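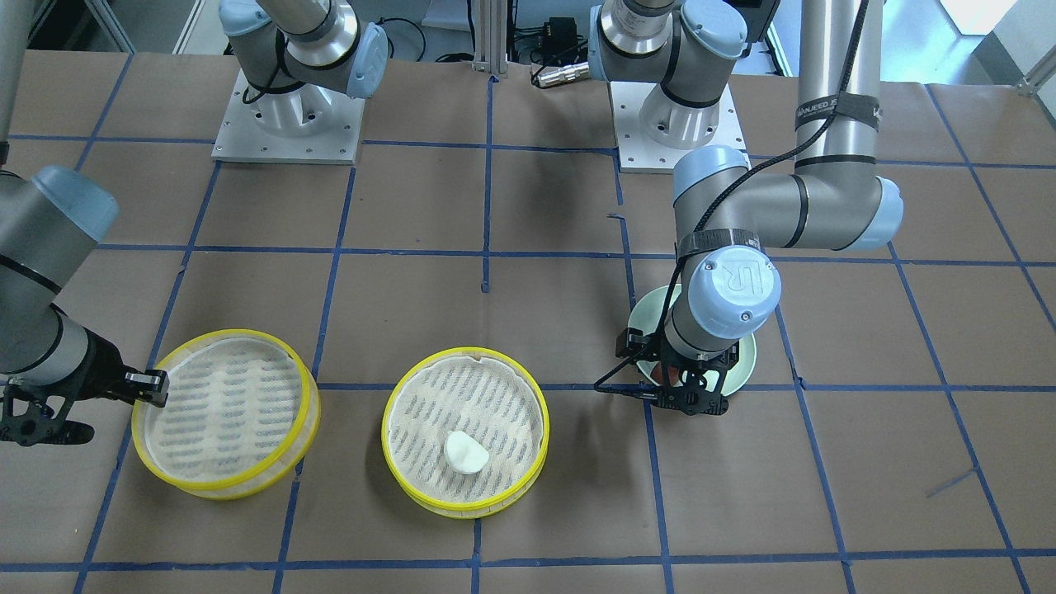
Petitions, and what Guilan Qin wants to do about them

8 Aug 2020

I said in my last post that I would write up the petitions business properly once the draft was public. It was put on the council website on the second page of the consultations section, under "Constitution: minor amendments", and I have now read it twice. It is eleven pages with the appendix. I don't think it is minor, and I think most of it is good, with two parts I would change.

For anyone who doesn't live in Ikholm, the present rule is simple. If you want the full council to debate something, you need 800 signatures from people who live, work or study in the borough. Below that figure your petition is "noted", meaning it goes into the minutes of whichever meeting is next and an officer writes you a letter. The officer's letter is usually polite and usually says that the matter has been passed to the relevant department.

The 800 figure was set when the borough boundaries were bigger. When the Zunen side was moved out into its own authority, we lost a good part of the population and the figure stayed the same. I went through the old minutes to find out whether anyone had raised this at the time. One councillor did. He was told it would be looked at in the next review of the constitution, and the next review was about parking permits for members.

The petition that brought it all up again was the one about the Zunen Road footbridge, which the council closed for inspection in April and has not reopened. It got 282 signatures. If you know the streets on that side you will know that 282 is a large share of the people who used the bridge at all. There are two rows of terraces, the allotments and the back entrance to the surgery. You could knock on every door there and still not get to 800. Ibrahim Tamuno, who ran the petition, did knock on every door, and got a letter saying it had been noted.

Guilan Qin is standing for leader of the council and has said from the start that she would change the rules. I have my disagreements with her on other things (the leisure centre contract, mainly) and I haven't decided how I will vote. But she did publish actual text, with clause numbers, where the other candidates have so far given us a leaflet each. I think that deserves a proper reading.

The main proposal is to have two kinds of petition. A borough petition would still need 800 signatures and would still go to full council. A ward petition would need 50, and would have to be about something that mainly affects one ward. It would go to a new session held before the ordinary area meeting, where the ward councillors and a named officer must be present. The petitioner gets nine minutes to speak. The officer has to reply in writing before the following meeting, and the reply has to say one of three things: that the council will do what is asked, that it will do part of it, or that it won't, with the reason and the name of the person who made the decision.

I like the last bit best. I have a drawer of letters from this council going back years and hardly any of them tell you who decided. You get "it was felt that" and "the department has taken the view". If clause 7 went through as written, that would stop, at least for petitions.

I also like that the text of every petition would go online on the day it is handed in, whatever happens to it afterwards. At the moment you can only find a petition if it reached the threshold, or if you know the date of the meeting where it was noted and are prepared to open the minutes one by one. I tried to find out how many were noted in the last council term. I gave up on the scanned ones, which can't be searched.

Now the two things I would change.

The first is the word "mainly" in clause 3. A ward petition must be about something that "mainly affects residents of a single ward", and the decision on that is left to the monitoring officer with no appeal. The footbridge joins two wards. So does the number of the bus that people keep writing to the paper about, and so does the brook when it floods. I can easily see somebody collecting their 50 names, handing them in, and being told that the matter is really a borough one and they need another 750. It would be better to say "one or more wards" and let the thing be heard at whichever area meeting the petitioner chooses. I have put this in my consultation response.

The second is the online side. The draft says that electronic signatures will be gathered "through the council's approved provider", and the appendix names the provider as Gerkero, who already do the council's booking forms. I have nothing against the booking forms, which work well enough. But the appendix also says that signing will require an account, and the account asks for a date of birth and a phone number. My mother-in-law doesn't have a mobile and wouldn't give her date of birth to a website if she did. Paper signatures are still allowed, the draft is clear on that, but in practice people will be pointed towards the online form and some will give up halfway through. Name, address and postcode are what the paper form asks for. The online one should ask for the same.

There is a cost note at the end. It says officer time for the ward sessions can be met "from existing resources", a phrase I have seen in a great many council reports. Thư Tôn, who has sat on the area meeting for our side for as long as I have been going, asked about this at the briefing and was told it depended on the number of petitions. That is fair as an answer. She then asked what would happen if there were lots, and was told that the sessions would be limited to two petitions a meeting, with the rest carried over. That limit isn't in the draft. If it is the intention, it should be written down so that people can respond to it, and I would like to know what happens to a petition that gets carried over three times while the hedge, or bridge, or whatever it is, stays as it was.

I went to the briefing by video, as they are all by video at present. The sound was poor for the first part and Khải Lò, who was chairing, had to read out one of the questions for somebody whose microphone wasn't working. There were more people on the call than I have ever seen in the public seats at the town hall. I would be happy for them to carry on with video alongside the room when the room opens again. It would help people with small children and people on shifts. The draft says nothing about this, and it could, as the ward sessions are new and could be set up that way from the beginning.

The argument against the whole thing was made by Diễm Phan, who is standing against Qin and who spoke briefly near the end. Her point was that 50 signatures is very low and that the sessions would be taken up by the same few people with the same few complaints. She wants a single threshold of 400. I can see some sense in it. I have been to enough area meetings to know who she means, and I suppose one or two readers would say she means me. But a single figure of 400 would still have shut out the footbridge petition, and nobody on the call could explain to me what a street of forty houses is supposed to do under that rule. A repeat petition within twelve months can already be refused under clause 9 of the draft, and I think that deals with most of her worry.

If you want to respond, there is a form on the council website, or you can write to Democratic Services at the town hall and put "petitions consultation" at the top. You don't need to answer every question. Question 4 is the one about the thresholds and question 6 is the one about the online accounts. There is a paper copy of the draft at the counter in Đồng, next to the till, because the library is still shut and they kindly said they would keep one. Please don't take it away with you, somebody already has and I had to print another.

On the bridge itself, I asked again and was told that the inspection report has been received and is being considered. I have asked for a copy. I'll put it up here if I get one.

Comments are open as usual. I have to approve them by hand, so if yours doesn't appear the same evening it will be the next morning. Two people wrote to correct me on the leisure centre figures last time and they were right, so I have changed that post.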